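3.2 Vorführen mit dem Handgreifer

Für die Datenerhebung in Wohnungen haben wir uns früh gegen die Fernsteuerung entschieden. In der Vorstudie (Abschnitt 2.4) lief beides parallel: Ein Teil der Vorführungen entstand am Leitstand in Kalgate, wo eine Person den Arm über ein Bediengerät führte, der andere Teil mit dem Handgreifer Bonsu, den man schlicht in die Hand nimmt und mit dem man die Aufgabe selbst ausführt. Der Unterschied war für uns eine echte Überraschung. Wer fernsteuert, bewegt sich vorsichtig, hält vor jedem Zugriff inne und korrigiert in kleinen Schritten nach. Wer den Greifer in der Hand hält, arbeitet nach wenigen Minuten fast so flüssig wie ohne Werkzeug - und genau diese Flüssigkeit möchten wir dem Modell beibringen!

Der Datensatz Golen umfasst in der hier verwendeten Fassung 1041 Vorführungen. Davon stammen 132 aus der Fernsteuerung, alle übrigen wurden mit Bonsu aufgenommen. Die ferngesteuerten Vorführungen haben wir behalten, obwohl sie langsamer sind, denn sie enthalten die tatsächlichen Gelenkwinkel des Arms und erlauben damit einen direkten Abgleich der Kinematik. Beim Handgreifer fehlt diese Information naturgemäß; aufgezeichnet werden die Lage des Werkzeugs im Raum, die Öffnungsweite der Backen und das Bild der mitgeführten Kamera.

Jede Aufnahmereihe beginnt mit einer kurzen Einweisung. Parviz Karimi hat dafür einen Ablauf erarbeitet, der ohne Fachbegriffe auskommt: Greifer öffnen, Gegenstand anfahren, schließen, anheben, ablegen. Danach wird frei geübt, bis die Person selbst sagt, dass sie beginnen möchte. Die Reihenfolge der Gegenstände geben wir nicht vor. In einer früheren Fassung des Protokolls war sie festgelegt, und das Modell lernte prompt die Reihenfolge statt der Aufgabe. Seit Februar gilt deshalb nur noch das Ziel, etwa "Besteck sortieren", und wir sind begeistert davon, wie verschieden die Lösungswege ausfallen.

Besonders ergiebig ist die Aufgabengruppe Besteck. Essstäbchen und Löffel stellen an einen Parallelgreifer ganz unterschiedliche Anforderungen: Das Stäbchen ist schmal und rollt leicht weg, der Löffel kippt, sobald man ihn zu weit hinten am Stiel fasst. Liegen mehrere Stäbchen dicht beisammen, muss man sich entscheiden, ob man eines herauslöst oder gleich das ganze Bündel nimmt. Beides kommt in unseren Daten vor. Dazu treten optische Schwierigkeiten, die im Labor kaum nachzustellen sind. Auf einer durchsichtigen Tischplatte mit gewellter Struktur zerfallen Lichtreflexe in helle Flecken, und die Tiefenschätzung wird unzuverlässig (Abbildung 4).

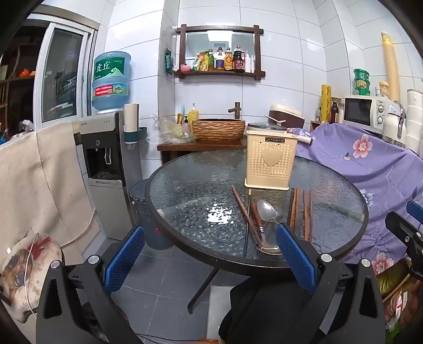
Abbildung 4: Besteckaufgabe aus Sicht der Kamera am Handgreifer. Essstäbchen und Löffel liegen auf der Glasplatte vor einem cremefarbenen Kunststoffkorb.

Wir haben solche Aufnahmen bewusst nicht aussortiert. Amirhossein Rezaei schlug zunächst vor, Reflexflächen vor dem Training zu maskieren, doch in den Vorversuchen gingen mit der Maske auch blanke Löffelschalen verloren. Im endgültigen Verfahren bleibt das Bild daher unverändert. Stattdessen wird die Lage des Werkzeugs stärker gewichtet, solange die Backen geöffnet sind und sich der Greifer der Tischebene nähert.

Die Übertragung auf den Arm erfolgt in zwei Schritten. Zuerst werden die Bahnen des Handgreifers auf 30 Stützpunkte je Vorführung reduziert, wobei Anfang und Ende jeder Backenbewegung immer erhalten bleiben. Anschließend prüft die Software Skambridge, ob der Arm die Bahn vom gewählten Standort aus überhaupt abfahren kann. Nicht erreichbare Bahnen werden verschoben, und zwar höchstens um 2 Zentimeter - mehr verträgt ein Griff an ein einzelnes Stäbchen nicht. Bahnen, die auch dann außerhalb des Arbeitsraums liegen, gehen nur in das Training des Bildmodells ein. Die Gewichtung beider Datenquellen beim gemeinsamen Training behandelt Abschnitt 3.3.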